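4.2 The table and what the cameras can see of it

As we said in Section 3, Kendier is meant to decide which cube to reach for next when several are within easy range, and for that question we wanted a table that was simple to set up but not too kind to the policy. Solomiia Kravchuk spent a good part of July trying out layouts, and the one we settled on has foam cubes in several colors scattered between a turquoise bin on one side and a pink bin on the other. The cubes have been handled a great deal and it shows – there are chips and dents in a number of them – and we kept them in use all the same, as a policy that only works on clean edges would be of little help to anyone.

The one feature we asked for in every starting layout of the Trullwood set is a small tower made of two cubes of the same color. The upper cube need not sit squarely on the lower one. In Figure 4 it is tilted well over and overhangs its partner, and the pair hides nearly all of an orange cube standing behind it. A planner that looks only from the head therefore has very little orange to go on there, and we will come back to this below.

Figure 4. Head camera view of a layout with a leaning blue tower.
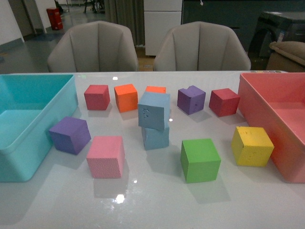

4.3 Adding the wrist view

The natural thing to try next was to let the wrist camera speak up about whatever the head camera cannot make out. The wrist sees the table from another angle, so the tower covers a different part of it. In Figure 5 both orange cubes stand in the open to the left of the tower, and it is a purple cube that has slipped partly behind the blue ones. Neither view is complete, and the wrist view has troubles of its own: the gripper fingers take up the lower corners, and a cube near the right edge, like the green one in the same figure, may be reduced to a single corner.

Figure 5. Wrist camera view with the tower standing.

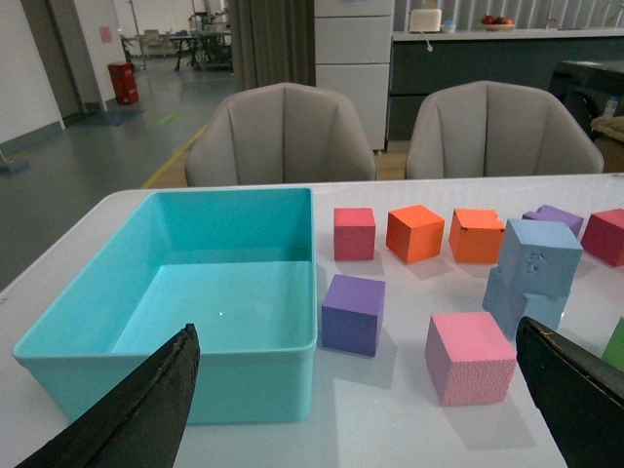 Our first attempt at merging the two views, which we called Ikier, simply kept a cube on the list of candidates if either camera reported it. We were fond of it for its plainness, but it had a habit of listing one cube twice whenever the two cameras disagreed a little about its place, and a cube listed twice looked to the planner like a crowded spot to be avoided. Khrystyna-Mariia Hutsuliak suggested that each camera should also report which parts of the table it could not see, so that silence about a hidden spot would no longer be taken as evidence that the spot was clear. That small change is what we now call the Lytvynenko merge, and it is used in all the experiments that follow.

We recorded 540 episodes with the merge in place and set aside 47 of them for testing before any training was done. The same split was used for every variant, with 2 random seeds for each. We would ask the reader not to lean too heavily on small differences between variants, given how few test episodes there are.

A harder case for the wrist camera comes when a cube lies very near the gripper. Figure 6 shows a light blue cube between the two fingers, with its near part outside the view, while only a sliver of the green cube can be seen at the right. There is also a bright patch of reflected light on the tabletop, between a purple cube and the pink one, of the sort that our color segmentation has to learn to leave alone.

Figure 6. Wrist camera view with a cube between the fingers.
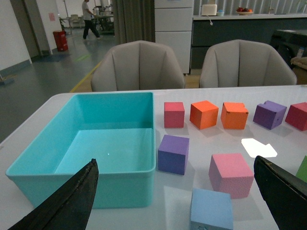

For cubes cropped in this way, the merge does not try to guess the missing part from the wrist view alone. It holds on to the last full estimate of the cube's place, lets the uncertainty grow a little with each step, and gives the head camera the final word whenever that camera has a clear line to the cube. We did try the opposite arrangement for a while, trusting the wrist more as it came closer, and the estimates jumped about so much in the last moments before a grasp that we gave it up.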